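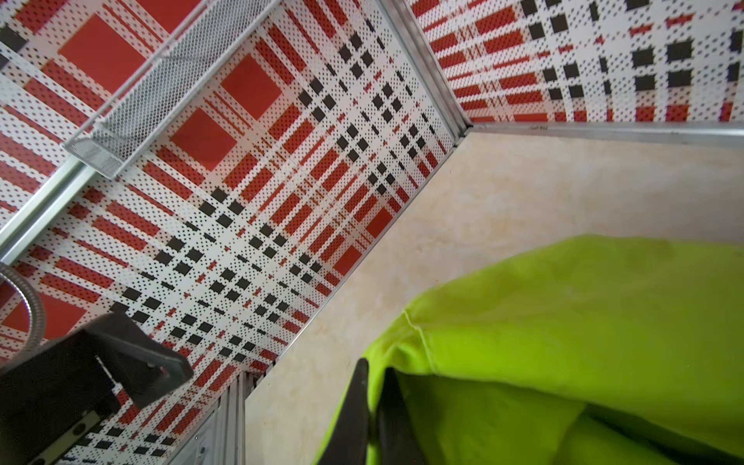 Wrist camera, fingers down on the green cloth, corner of the cell behind.

Workshop Forum > Builds > Arms and grippers > Cloth picking in a panelled cell

Search this forum Go Advanced search

New posts Builds Parts wanted Members Log in

nektarios_p
Cloth picking in a panelled cell — grip point keeps drifting

The cell is now built and the arm runs, so this thread is for the part that doesn't work. The walls are perforated metal panels with a printed plaid on them, held in aluminium extrusion. The floor is plain beige. The job is to pick up one piece of cloth from the floor, lift it clear and put it down in the opposite corner. No folding yet.

The arm is a second-hand Dritell with a two-finger gripper. The camera sits at the wrist and looks down past the fingers. Control runs on an old desktop under the bench. Loop time for the vision part is 104 ms, which I know is slow.

In open floor the pick works most of the time. Near the corner, where the two walls meet, the chosen grip point moves between one image and the next, although the cloth is still. Yesterday evening I logged 44 attempts in that corner and 2 of them ended with the cloth in the air. The rest closed on the edge of a fold or on nothing.

The segmentation is a colour threshold followed by a largest-region step. The depth estimate comes from matching between two wrist positions. I suspect the matching.

m_rallis
It is the matching. You have a repeating pattern on a surface full of identical small holes. Any patch of that wall looks like the patch next to it. The matcher picks whichever neighbour scores highest and your depth jumps by a whole repeat.

Cover the walls with something dull and run the same test again.

nektarios_p
I would like to keep the panels. They hold the accessories and the basket hangs on one of them. The plaid was already printed on them when I bought them from Clalis as ends of stock.

m_rallis
You can keep the panels and still put a grey sheet over them for one evening. It is a test.

kalliopi.k
I don't agree that the wall is the whole story. The cloth is lime green, and the wall is red, white and black. A colour threshold should separate those without any trouble, and the grip point is chosen inside the cloth region. If the region is right, the wall depth has no say in it.

What I would look at is the cloth. Look at the picture in the first post: there is a slight sheen, there are folds, and there is one seam you can see. Low texture and a bit of shine is bad for matching on its own. When the wrist moves, highlights move with it and the matcher follows them. Then the estimated height of the fold is wrong and the fingers close too high.

m_rallis
Then why does it work in open floor? Same cloth, same sheen.

kalliopi.k
Different light. Metal posts and rails send light back in odd directions, and the floor in that picture is brightest near the corner. I had the same thing with a steel splashback.

cgalanis
Both of you could be right, and the log should show it. Nektarios, how large is the window for the matcher? If it is wide enough to take in some wall when the cloth is near it, the cloth depth will be contaminated at the edges even with a perfect colour mask. Many people mask after matching. It needs to be done before, or the window has to ignore masked pixels.

nektarios_p
I mask after matching. The window is large, as small ones gave me noise on the cloth.

cgalanis
That is where I would start. It also explains why open floor is better: the window there takes in plain beige, which gives it little to lock on to.

m_rallis
So the wall is involved.

kalliopi.k
Through the window size, yes. I still say a grey sheet will not fix it.

markos_s
Mechanical question. The fingers in the picture are tapered and one looks quite sharp at the tip. Have you thought about the grip itself? Tapered fingers on thin cloth are fussy. They need to be pressed in so that a fold rises between them, and if the height is slightly wrong you pinch nothing. Wide pads forgive a lot more.

I printed a set of wide pads for mine and glued a strip of Tiltow rubber on the inside faces. My failures on tea towels dropped enough that I stopped working on the vision for a month.

nektarios_p
I chose the narrow ones to get into the corner. Wide pads would touch the lower frame strip before they reached the cloth.

markos_s
Only if you come in square to the wall. Rotate the wrist so the pads close parallel to it. Also check that the flexible metal hose at the left isn't pulling on anything when the arm is low in that corner. A stiff hose can move a light arm by a few millimetres.

nektarios_p
The hose is fixed to the bench and doesn't touch the arm. I checked that in March after a different fault. I will look again with the arm at full reach.

Plan for Saturday:
1. Mask before matching, everything else unchanged.
2. Grey sheet over both walls, original code.
3. Both together.
Same cloth, same corner, 44 attempts each. The fingers stay as they are until those are done.

kalliopi.k
Add a run with a matt cloth of the same colour, please. Otherwise my half of the argument never gets tested.

nektarios_p
I have a green cotton one that is close. It goes in as run four.

m_rallis
Fix the exposure as well. If it is on automatic, the grey sheet will change the brightness of the cloth and you will be comparing two things at once.

nektarios_p
It was on automatic. Now fixed.

nektarios_p
Results. Cloth in the air, out of 44:
Mask before matching: 31
Grey sheet, original code: 19
Both: 33
Matt cloth, original code and bare walls: 8

The hose is clear at full reach.

cgalanis
So keep the first change and leave the walls alone. The remaining failures are probably grip. Did you note how they failed?

nektarios_p
With the new mask, mostly on the edge of a fold. The fingers arrive at the right height and the cloth slides out as they close.

markos_s
Pads.

m_rallis
The sheet took it from 2 to 19. I would not call that leaving the walls out of it.

kalliopi.k
And the matt cloth took it from 2 to 8, so the sheen does something too, though less than I expected. I would still like to see matt cloth with the new mask.

nektarios_p
I will run that after the pads. Soylu has the rubber strip at a sensible price if you buy the 700 mm length, so I have ordered one. Markos, could you post the drawing for yours, with the hole spacing?

markos_s
Drawing is in my build thread, second page. Check the spacing against your own fingers before you print, as mine were made for a different gripper.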